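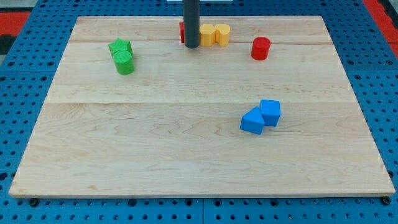
A pale wooden board on a blue perforated work table.

Truckers in Trasby lifted one of their two blockades of the river road overnight, in what the provincial government called a breakthrough and the truckers called a shift change.

The remaining barricade, at the Mosska bridge, entered its 15th day with a line of parked flatbeds, a soup kitchen and a portable toilet that has become the most punctual public service in the province. Drivers are demanding a cap on diesel prices, which have climbed every month since spring. The government has offered a study of diesel prices.

Talks resumed at 9 a.m. in the former customs house in Gestier, after both sides spent most of a day disagreeing over where to hold them. The truckers had wanted the bridge. The government had wanted the capital. Gestier lies between the two and had asked for neither party.

The session broke for lunch with no agreement on fuel but a preliminary understanding on the order in which the other items will not be agreed on. A statement from the interior ministry described the atmosphere as "frank." The haulers' association, in its own statement, used a longer word.

Shops in Trasby have been short of cooking gas, eggs and flour since the first week. The city opened a relief market in the bus station, which had space to spare, there being no buses. Each household was allowed one bag of groceries, and 525 bags were handed out before the supply ran out shortly before noon. Residents still in line were given a printed sheet listing the location of the relief market.

Some 1,000 people marched from the station to the governor's office in the afternoon, banging pots. The governor was not in. His staff said he was touring affected areas, and declined to say which ones for security reasons. The march ended peacefully apart from a broken window at the tax office, for which three separate groups have claimed credit.

Ahmadpour Foods, whose mill supplies most of the bread flour in the region, said it has two weeks of grain in storage and no way to move it. The company asked that its delivery trucks be given safe passage. Several of its delivery trucks are in the blockade.

The association said it would let ambulances, livestock and fresh milk across the bridge for four hours each night, and would consider adding flour if the government froze pump prices through August. The ministry said it could not negotiate under pressure and would be back at the table at 9 a.m.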